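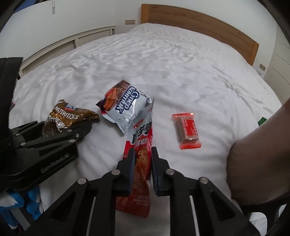 *Snack bags, one red and one brown, and a white quilted duvet.*

I drove out to Osville this July to hear about the grain dryer, and I came home with a sack of oats on the passenger seat and a lot more hope than I left with. If you grow anything with a husk on it in this part of the valley, you probably know the news by now. If you don't, well, the Hellwig elevator is opening its doors to small growers again, and it's doing it in time for this year's harvest.

Quick background for anyone who moved here lately. Hellwig used to take grain from whoever pulled up at the scale. Then it set a minimum load, and that minimum kept creeping up until the folks with a field or two of oats behind the barn couldn't get in the gate. Plenty of them quit growing oats for people and fed what they had to the hogs. Others hauled it clear to Ernon, which is a long slow trip behind an old truck, and if the load tested too damp when you got there you turned right around and hauled it home.

I did that drive once with my brother-in-law. We got sent back. We didn't talk much on the way home!

The new deal works like this. Hellwig keeps the big bins and the big customers. The growers' group gets the old seed shed on the east side, with its own small dryer and its own scale, and the smallest load it'll take is 500 pounds. That's a pickup bed. You book a slot, you bring it in, it gets dried and cleaned, and you either take it home in sacks or leave it to be pooled and sold with everybody else's. Members pay by the pound for drying and nothing for the first month of storage.

Elfriede Wiegand has been pushing for this longer than anybody, and she was in a very good mood when I caught up with her by the scale. She grows Eleo, a short-strawed oat that stands up nicely in our wind, and she's been saving her own seed from it for years.

"We can grow the food, that was always the easy part," she told me. "Then it sits in a damp shed and goes gray, and you've worked all summer for mice."

She's right, and it drives me a little crazy how seldom that gets talked about. We have meetings on yields and meetings on rainfall, and meanwhile perfectly good grain spoils a few miles from a town where the food pantry runs short every spring. I've stood in both places in the same week. The pantry had a line out to the parking lot and the farm had a tarp over a pile that smelled like a wet basement.

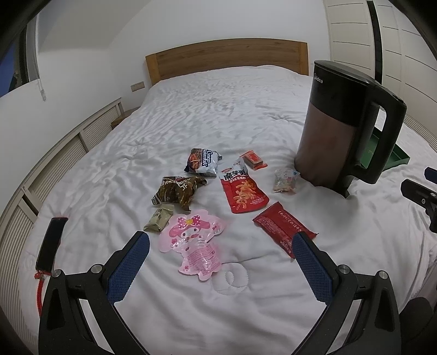
So the part of the plan I like best is the pantry share. Growers can sign over as much or as little of a load as they want, and the shed will roll it into breakfast oats and send it into town. Six farms have signed up so far. Sieglinde Voß, who handles the bookings, wants more of them in before the first combines roll, and she is not shy about calling people at suppertime. (She called me, and I have a vegetable patch.)

I asked her about the money, because somebody has to. The dryer was bought used, and the growers put in the down payment themselves. The rest is a loan against future drying fees, which means the shed needs a decent crop in its first season or things get tight. Voß didn't dance around that. She said a wet August would bring in plenty of drying business and a hailstorm would bring in none, and she'd been checking the forecast more than is good for her.

There are grumbles too, and I heard a few over coffee. The shed can hold up to 400 tons, and a couple of the growers farther south figure it'll fill with the neighbors' grain before theirs is even ripe. Slots go in the order people book them – no holding space for late fields. I think that one needs another look before fall. There's also the road, which floods by the culvert every time it rains hard, and the county hasn't said a word on fixing it.

Still, I watched a test batch go through, last year's oats, and the noise of that old dryer starting up got a real cheer out of the people standing around it. Wiegand stuck her whole arm in the bin. 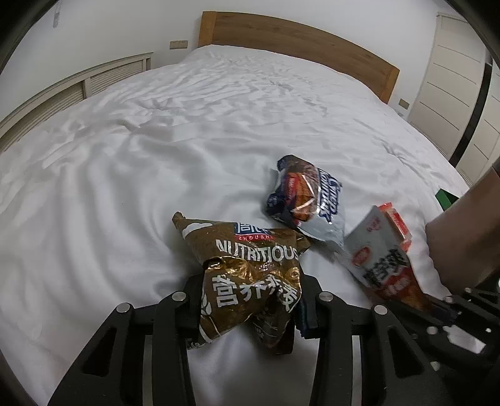

*A "NUTRITIOUS" snack bag in glossy gold and brown.*

Booking is open now at the Hellwig office, weekday mornings until noon. Bring a quart jar of your grain if you want the moisture checked, and tell them which variety it is. The 2 p.m. phone hour is for members only – you can join at the counter.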